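Workshop tips: adding a robot cell to a furniture finishing shop

These notes cover the first months of automated drawer and door checks at the Lestomia shop. They are meant for bench staff who are used to doing the work by hand and now share it with a planned motion program. Most of it applies to any small shop that handles cabinets and nightstands.

Run every new program in simulation first. At Lestomia the rule is 25 clean simulated cycles before a program is released to the floor. A clean cycle has no contact outside the handle and no joint running into its limit. If one cycle fails, the count goes back to zero.

Model the room as well as the furniture. Walls, posts and anything standing on top of a cabinet belong in the file. An arm that clears a bare cabinet may not clear one with a vase on it.

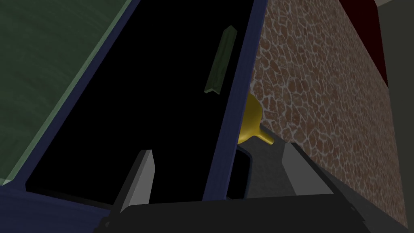

Set the approach before the grip. The fingers should be open to full working width well ahead of the handle and should close only after forward travel has stopped. Closing on the move pulls the handle sideways and, over time, loosens the screws. Staff who used to fit handles should now check them for play at the start of each shift -- a quarter turn of looseness is enough to spoil the pull.

Keep pull speed low on the first pass. Dreven, the older of the two programs, ran drawers at 300 millimeters per second and left rub marks on the runners. The current setting is 249. The time lost per drawer is small, and rework on runners has dropped.

Changes to the bench job

The repetitive part of the check has moved to the program. What stays with people is setup, judging the finish and deciding what to do with a rejected piece. Elaine Nogueira, who leads the finishing bench, rewrote the shift sheet in July so that each operator spends part of the day on setup and part on hand finishing. Before that, one person watched the screen all day and the others lost touch with the cell.

Write faults down in plain words. "Missed handle, lower drawer, second try" can be used by the next shift. An error code alone cannot. Keep the log at the bench, and note the program name and the piece being handled.

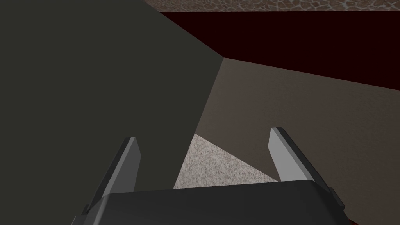

Check close-range views separately. When a large panel is near the gripper, it can fill much of the view and leave few edges to measure from. Add a second viewpoint farther back, or have the program retreat a short distance and look again before it moves in. Do not raise the speed to make up for the extra step.

Corners need their own clearance figure. For a nightstand set against two walls, Tena (the newer program) uses 287 millimeters between the wrist and the nearest wall when the arm starts its reach. Smaller values worked in open space but gave repeated stops in corners.
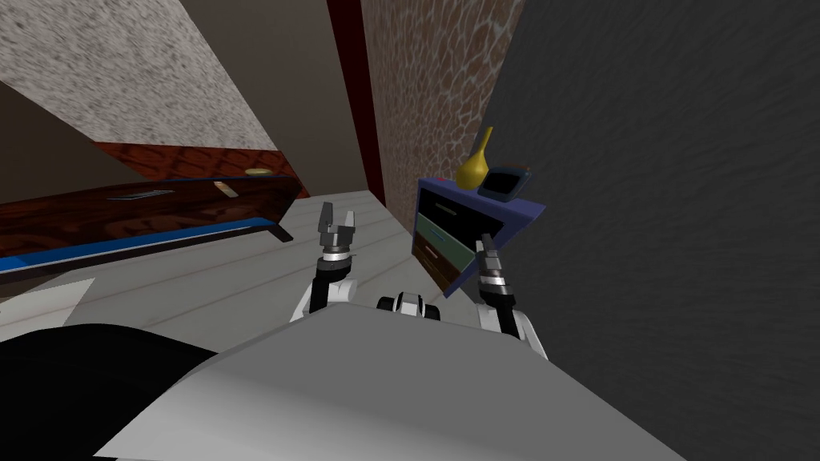
Simulated room with both arms raised, nightstand in the corner and bench at left.

Two-arm work

Give each arm one task per step. If the right arm is working a drawer, park the left one at a fixed point and have the program confirm it before the pull begins. Shared steps can come later, after both single-arm versions have passed.

Move loose items off the top before a drawer test on the real piece. In simulation they can stay, and leaving them in is a useful check on the clearance settings.

Training

New operators at Lestomia use the Chrysikopoulos worksheet, a two-page form that takes them through approach, grip, pull and return. They fill it in by hand while stepping through a simulated cycle at reduced speed. Experienced finishers tend to finish the form quickly but should still do the return section with care -- most of the logged stops occur there.

Keep one manual station in service. It covers odd sizes and program downtime, and it keeps hand skills current. Rotate everyone through it, including the people who write the programs.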